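Registo de trilhos e licenças de recreio motorizado de Derstead

Versão de 28 November 2024

Resumo
Este conjunto de dados reúne os pedidos de licença para circular com motos, moto-quatro e veículos todo-o-terreno nos trilhos públicos de Derstead e Nomton. Contém 2926 registos, um por pedido, e uma tabela à parte com os 17 trilhos abertos a veículos.

Origem
Os pedidos foram entregues em papel nos balcões das duas localidades e transcritos para folha de cálculo. Os trilhos vêm do inventário de Drustham, que é revisto todos os anos em janeiro.

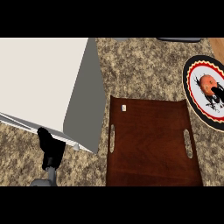
Ficheiros
licencas.csv – pedidos, com data de entrada, tipo de veículo, trilho pretendido e decisão.
trilhos.csv – código, nome, extensão em metros, piso e época de abertura.
notas.txt – alterações entre versões.

Campos a ter em conta
O campo "decisao" aceita os valores deferido, indeferido, desistência e pendente. O campo "trilho" usa o código do inventário; os pedidos para mais de um trilho têm os códigos separados por ponto e vírgula. As datas seguem o formato ano-mês-dia. Uma célula vazia significa que o dado não constava do impresso.

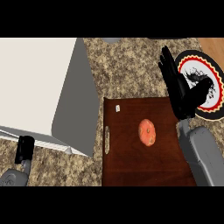
Nos trilhos com extensão superior a 2000 metros, o inventário divide o percurso em troços, mas as licenças referem-se sempre ao trilho inteiro. Não é possível saber por estes dados que troço foi usado.

Limitações
Faltam os pedidos de Nomton anteriores à mudança de impresso. Há 7 registos com código de trilho ilegível, marcados com "ND". Os nomes e moradas dos requerentes foram retirados antes da publicação.

Utilização
Os dados podem ser reutilizados com indicação da fonte. O guião de limpeza, chamado Lodhi, está na pasta "scripts" e corre sobre os dois ficheiros CSV. Erros de transcrição devem ser comunicados com o número do registo e o campo em causa.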